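Trotia remix EP, is anyone hearing a difference?

Started by flatwound_6, Sun 14 September

flatwound_6 wrote:
So the four Trotia remixes went up and I've played the lot twice. Two of them are the album version with a longer intro and a kick drum. Harju gets a credit on track 2 and I can't find what they did to it. Am I missing something?

pedalsteelpat wrote:
You're missing the low end. Play it on real speakers. The Harju one drops the vocal until the second chorus and it's the best thing Trotia has put out since the debut.

flatwound_6 wrote:
I did play it on real speakers. Muting the singer for a minute and a half isn't a remix, sorry.

dubplate_don wrote:
Vinyl is "strictly limited" to 3,941 copies according to the Pandach store. Weird number. They said the February single was limited too and then it got a repress. I'll wait.

pedalsteelpat wrote:
The repress was on black, the first run was clear. Different thing.

dubplate_don wrote:
Same songs though.

mossgreen wrote:
I like the Dromolley mix, all 7 minutes of it. Wouldn't pay import prices for it. Also does anyone believe the blurb about it being done "live in one take"? There's a fade in the middle.

flatwound_6 wrote:
No. Every label says that now.

pedalsteelpat wrote:
You people would complain about free records. 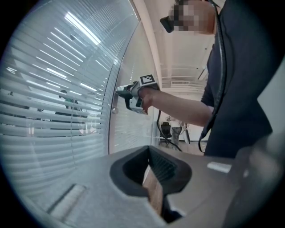 Gripper in hand, headset on

mossgreen wrote:
Fine by me. Back to the EP, is the 6 track version Japan only or is that a rumor?

dubplate_don wrote:
Rumor until I see a listing. The store page shows four.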